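Home Guides Hardware Datasets Forum Contact
Filed under: Manipulation / Data collection / Beginner

Collecting grasp and placement examples with a shape-sorter board

By Senga Cowie
Mar 16, 2023

This guide covers how to set up and run a small collection session for a tabletop arm with a two-finger gripper. By the end you should have a folder of labeled attempts that a grasping or placement model can train on. It assumes the arm already moves, the fixed camera already records, and you can send the gripper open and close commands from a script. If you are still working on those, read the Ganel setup guide first.

I use Prallon to log the attempts and Cimard to replay them. Any logger that writes joint positions, gripper width and camera frames against one clock will do the same job.

1. Choose the objects

Start with simple solid shapes in strong colors. Foam blocks are good because they forgive a bad grasp. A shape-sorter board gives you something to put them on and also something for them to get in the way of. Mix the heights. If every block is the same height, the model learns one closing height and sticks to it.

Include at least one shape with a notch or curve in it. Flat-sided blocks are easy to pinch, and a model trained only on those does badly as soon as it meets an edge that isn't straight.

2. Set the workspace

Fix the camera and don't touch it again for the whole session. Sloped walls around the table help a lot, as a dropped block tends to slide back to where the arm can reach it. Wipe the table down and check the lights before you log anything.

Put the board well inside the reach of the arm. Turn it a little between batches so the sides don't always line up with the walls. A few degrees is enough at first.

3. Crowd the target

Pick one block as the target and stand others close to it. Single blocks in open space are fine for a test run but they make up too little of what the arm will face later. Leave just enough room for the fingers.
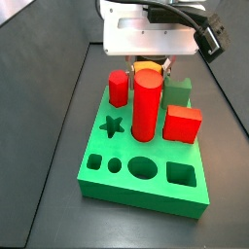
Gripper closed on a yellow-orange block behind the red cylinder.

A target that is partly hidden from the camera is worth keeping in the set. You will be tempted to reshuffle until the view is clear. Resist that for at least one batch in three, and tag those attempts "occluded" so you can weigh them separately in training.

4. Record an attempt

Each attempt follows the same steps:

– Move to the start pose and open the gripper fully.
– Start the log.
– Approach from above and stop short of the target.
– Lower, close, and hold still for two seconds.
– Lift, move to the place position, lower, release.
– Return to the start pose and stop the log.

The pause after closing matters more than it looks. It gives you a stretch of still frames with the gripper at its final width, and those are the ones you will use to label the grasp. Without it you end up guessing from motion blur.

If you drive the arm by hand with a controller, keep your speed even. Fast approaches followed by a long hesitation over the block teach the model to hesitate too.

5. Label as you go

Write the label right after the attempt, while you remember it. I use four:

success – lifted and placed where intended
slip – grasped, then lost
miss – fingers closed on nothing
bump – another object moved before the grasp

Do not delete the failures. In my August set I kept 2244 attempts, and the first model trained without the bumps knocked over neighbors constantly. Putting them back in fixed most of it. The exact mix is up to you, but look at the label counts at the end of each batch. If a batch has no failures at all, the layout is too easy.

6. Change the layout

Run 20 attempts per layout, then change it. Swap the target first, then the neighbors, then the position of the board. Changing all three at once makes it hard to tell later which change broke the model.

Bring in things that have nothing to do with the board as well. A holder, a small figure, anything that fits on the table and won't harm the fingers. Place some of them in front of the board and leave them there for a full batch.

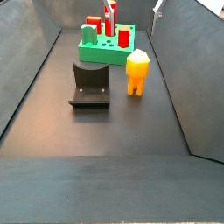 Extra objects also show you whether your labels hold up. If someone else reads "success" and can't tell which block you meant, the label needs the target name in it. I add color and shape in plain words, such as "tall red cylinder", and the same words go in as the text prompt if the model takes one.

7. Check before you stop

Replay 15 attempts picked at random before you pack up. Look for three problems: dropped frames, a gripper width that doesn't change when the fingers close, and a log that starts after the arm has begun to move. All of them are easy to fix while the table is still set up and a nuisance the next day.

I lost 57 attempts once to a clock that had drifted between the camera and the arm. The replay looked fine until I stepped through it frame by frame, so step through at least one.

8. Export

Split by layout and never by attempt. If attempts from one layout land in both the training and test sets, the test score will look much better than it should. Hold back two or three whole layouts, with at least one crowded one among them.

For the Shao format, put the label file next to the frames folder and keep the attempt numbers unbroken, including failures. The converter skips gaps without a warning.

Previous Next Back to Guides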